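Three weeks with the Tollance hand, and I'm still not sold. Graltley says it's good for 100 grasps between recalibrations. Mine wanted attention after 45, and the old Puma two-jaw it replaces never asked for any.
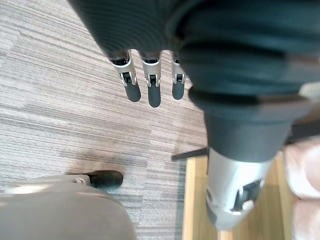 The rubber fingertips are fine, I'll give them that. But the fabric sleeve keeps bunching, and $590 is a lot for three more joints to worry about – Ellton wants $679 with the wrist camera. I'll run the same tests again in April before I change my mind.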